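Tisov Community Help > Home and Kitchen > Cleaning and Care

How do I clean a wicker fruit basket with tape around the handle?

Posted by Napaporn Phromma
30th January
660 views

I have a round wicker basket with a tall arched handle that sits on the kitchen table with artificial fruit in it. The basket is a light tan weave and the handle is wrapped in white tape at the bottom and again near the top. I inherited it from my aunt, so I would like to keep it in decent shape.

Two problems. First, the weave is holding on to a lot of dust mixed with kitchen grease. I tried a dry cloth and it mostly snagged. Second, I want to take the tape off the handle and put something nicer on, but I am worried about what the glue will do to the strands underneath. I pulled up a corner and it felt sticky and stringy.

The fruit needs cleaning too. There's a mango, a pear, a banana and a bunch of some yellow fruit. The mango feels like a coated foam and the banana feels more like hard plastic, so I don't know if they can all go in the sink together.

I keep a pinkish-red cloth folded on the table by the basket. Would it be better to put it under the basket all the time? The table gets small scratches when I slide the basket out of the way to use the cutting board.
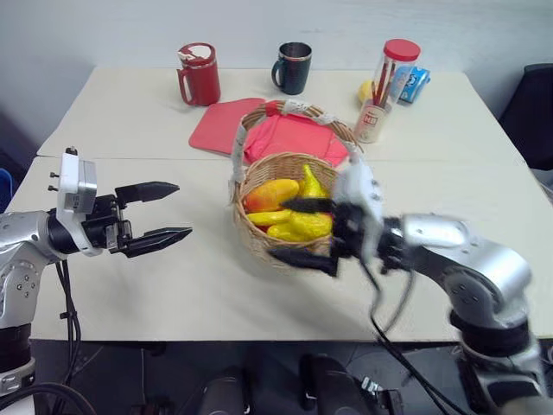
Photo: Napaporn Phromma / Tisov Community

I have dish soap, white vinegar, rubbing alcohol, a soft paintbrush and a vacuum with a brush attachment. I would rather not buy anything special unless I have to.

Thanks in advance.

2 answers

Waraporn Wannasri
Member, 618 posts

Take everything out and do the basket first. Vacuum it dry with the brush attachment, inside and out, then turn it upside down and tap the bottom over a trash can. More comes out than you would think. Go over the weave with the paintbrush and vacuum again. Getting it wet while the dust is still in there just makes paste, and the paste dries down in the gaps.

For the grease, put a few drops of dish soap in a bowl of warm water. Dip a cloth, wring it until it doesn't drip, and wipe along the strands. A soft toothbrush works for the rim and the place where the handle goes into the side. Wipe again with a cloth dampened in plain water. Don't soak it. Some baskets can take a soaking and some can't, and with an old one I wouldn't find out the hard way.

Dry it in the shade with air moving around it. I set mine on a cooling rack for a full day. If you put it back on the table damp, you can get a mark on the tabletop or mildew underneath.

The tape depends on what kind it is. With ordinary cloth or plastic tape, warm it with a hair dryer on low and peel back slowly in the direction it was wound. Hold the strands down with your other hand as you go. If a strand starts to lift, stop and warm it some more. For the leftover glue, use a little rubbing alcohol on a cotton swab, but try it on the underside of the handle first — if the basket has a varnish, alcohol can turn it cloudy.

Before you pull all of it, check whether the tape is holding something together. I took the tape off one of mine and the handle binding underneath had come undone. I ended up rewrapping it with cotton cord and a dab of white glue at each end, and it has held since June.

Fruit: wash the hard plastic pieces in soapy water, rinse, and dry with a towel. Anything foam should only be wiped. Water gets in at the stem hole and stays there. Keep the alcohol away from all of it, as it can take the paint off. I would do the mango with a barely damp cloth and nothing else.

Brusen
Member, 63 posts

I just use a can of air on mine, outside on the steps. Gets most of it. Never tried vinegar on wicker but my sister does and hers smells like a salad for a week.

For the table, yes, leave the cloth under the basket, folded flat. Or stick felt pads on the bottom, although they don't hold well on a woven surface.

Comment from Napaporn Phromma

Thank you both. I vacuumed and brushed it this morning and the color is already lighter. The tape near the top came off fine with the hair dryer. At the base there is a split strand under it, so I have left that part alone until I get some cord. The fruit is wiped and drying on a towel.

Comment from Waraporn Wannasri

Leave the split one taped for now. When you get the cord, start wrapping an inch below the split and go an inch past it. Put the glue on the cord and keep it off the wicker.

Related topics
Removing sticker residue from a bread box
Mildew smell in a rattan tray
Can bamboo steamers be washed with soap?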